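Tunberg Opens Repair and Reuse Center for Household Computers

TUNBERG, 5 May 2026 — The Flusley Reuse Trust today opened a repair and reuse center for desktop computers in the former Takero furniture store on Tan Street. Residents can drop off machines they no longer want, bring in a faulty one for repair, or buy a refurbished desktop with a 124-day warranty.

The center replaces the monthly collection point at the Tunberg bus depot, which took in 3347 items last year. Most were sent out of town for shredding because there was no space to test them. The new building has a testing room, a parts store and a small shop facing the street.

Desktop computers of any age are accepted at no charge. Monitors, keyboards and cables can be left at the same counter. Printers and televisions should still go to the county recycling yard. Batteries must be handed over separately.

Every hard drive that arrives at the center is wiped or destroyed, and owners can ask for a written certificate. The Trust recommends that people copy any files they want to keep before dropping a computer off, as data cannot be returned later.

Repairs are priced by the job. A basic check costs nothing, and customers receive a quote before any work begins. Common jobs include replacing a power supply, adding memory and swapping an old hard drive for a solid state one. Used parts are offered where they have passed testing — new parts can be ordered on request.

Refurbished desktops start at $140 with a keyboard and mouse. The Trust has also set aside 200 machines for students and job seekers in the Tunberg school district. Applications for these open in July and can be made through school offices or the public library.
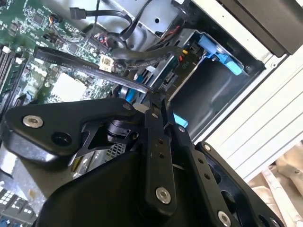
An open desktop computer case.

The building was renovated over the winter. Work included new wiring, better lighting and a step-free entrance from the parking lot. The loading door at the rear is reserved for businesses, which should call ahead if they plan to bring more than a carload.

Evening classes on basic computer upkeep will be added later in the year. Dates and fees will be posted at the front counter and on the Trust's website.

About the Flusley Reuse Trust
The Flusley Reuse Trust is a nonprofit that collects, repairs and resells household electronics in Tunberg and nearby towns. Income from sales pays for repairs and for its low-cost computer program.

Media contact: Press Office, Flusley Reuse Trust, Tan Street, Tunberg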